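## Cable-driven wrist: jaw grip and tension drift

**gkubo** — April 17, 2018

Bench arm is now running the Flimano driver board with the old Tolto firmware stripped out. Pitch and yaw hold position well. The jaws are the problem. Commanded grip and measured cable tension agree for the first 20 cycles, then tension falls away and thread starts to creep under load.

Gearing is 23:1 on all axes. Encoder count at full close was 3558 when I zeroed it. I have re-zeroed twice since and the drift comes back each time.

Close view of the jaws on the thread, with the closed part of the line beside it:
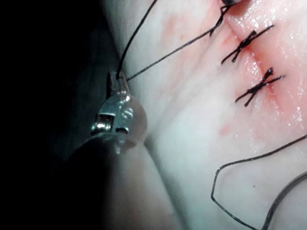

*Serrated jaws holding black thread next to the incision line. Wrist clevis and clear cap at lower left.*

I suspect the cable is bedding into the capstan. Before I strip it down, has anyone seen the same thing on a wrist this size?

---

**plidotgate_k**

Yes, and it was the cable. New cable stretches. Load it overnight at twice working tension, then re-terminate. If you zero before doing that you are zeroing against a moving target.

---

**hayashi_fan**

I disagree. Constructional stretch would show on pitch and yaw too, and he says those hold. Jaws only points at the crimp or the jaw pulley. Mark the cable with paint where it enters the crimp and run another set of cycles.

---

**plidotgate_k**

Pitch and yaw see nothing like the load the jaws do. He is squeezing hard against a stop on every cycle.

---

**Khanyisile Gumede**

Either could be right, so do the paint mark first. It takes two minutes and the overnight load takes a night.

Separate point: check the serrations. If they are fine and sharp you may be over-gripping for the thread you use. In your photo the strand going up to the top knot looks slightly frayed. It may have been like that off the reel, but I would try a lower grip setting anyway.

---

**gkubo**

Paint mark done. It moved 2 mm out of the crimp on the jaw close cable. The open cable has not moved.

---

**hayashi_fan**

Crimp, then. Double sleeve and a knot behind it.

---

**plidotgate_k**

Fair enough on the crimp. I would still pre-load the replacement.

---

**gkubo**

Will do both. Grip is turned down for now and I have ordered sleeves. Tension log to follow when the new cable is in.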